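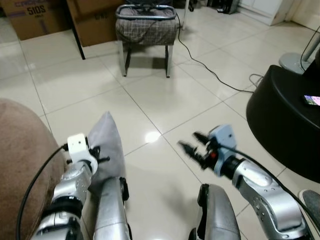
The Grilden Water Tower and What Grew Up Under It
Student project report, Urban Places elective

I picked the water tower because I can see it from my bus stop, and that's the whole origin story. Everyone else in the group wanted bridges. Our teacher, Ms. Halvorsen, said I could go solo as long as I walked the neighborhood myself and talked to people who live there, so I did that over two visits, the second one on a Saturday when the market was on.

Some basics first. The tower stands at the top of Brabec Street in the Grilden district, and it's 42 meters tall, which doesn't sound like much until you're right under it with your neck bent back. It's a concrete stem with a wide tank on top, kind of like a golf tee (my brother says mushroom, we've agreed to disagree). It stopped holding water when the city switched to the pumping station out at Drimum. After that it just sat there with a fence around it, and people argued about whether to knock it down.

What I wanted to find out was whether the tower changed the streets around it once it opened to visitors, or whether the streets were changing anyway. I still don't totally know! But I have a better guess than when I started.

I talked to Radoslava Kopecký, who grew up on the street behind it. She remembers the fence and the weeds, and she remembers her mother using the tower to give directions, because there was nothing else up there worth naming. Now there's a bakery, a bike repair place, and a tiny cinema with really uncomfortable seats (I checked). She likes the bakery. She does not like the parking, and we spent a good part of the interview on the parking.

Then I talked to Svetozár Skála, who runs the bike shop. He moved in before the lookout deck opened, for the cheap rent, and he told me the first two summers were dead. Business picked up when the stairs down to the tram stop got rebuilt - he was very firm about that. So that's one vote for the stairs over the tower.

The lookout deck itself is great. You climb a spiral staircase inside the stem, with three landings where you can stop and pretend to read the signs while you catch your breath. The architects kept the old pipes in place and painted them dark green, and you walk right between them at the top. You can see the river from the north side and the old Drindine factory roofs from the east. I went up in the late afternoon and the light on those roofs was so good I forgot to take notes, so my sketch of the east view is from memory and a bit wrong. The chimney should be farther left.

My map is on the next page. I colored in every ground floor that's a shop or café now, and compared it with an old street plan Romana Šimko at the branch library dug out for me. Most of the color is along the route from the tram stairs to the tower. Once you get past the tower, on the far side of the hill, it's nearly all still houses. I think that means visitors walk up, look around, and go back down the same way.

If I did this again I'd go on a weekday morning too, and I'd ask somebody who moved away. Siu-fong Peng read my draft and said I only talked to people who stayed, and she's right.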